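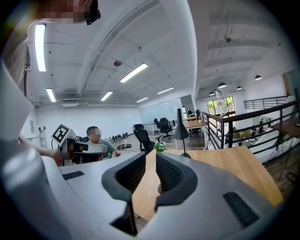

*At the table, November.*

Residents of the Gomari building are reminded that the reading room will keep winter hours through the end of the season. The room opens at 9 in the morning and closes at 18:00. Borrowed books may be left in the slot beside the mailboxes.

I have maintained this page on behalf of the reading room for several years, and the catalog now stands at 797 titles. Of these, 34 are overdue. Máté Barta has agreed to receive late returns at his door on the second floor. No fines will be charged.

Requests for new titles should be made in writing.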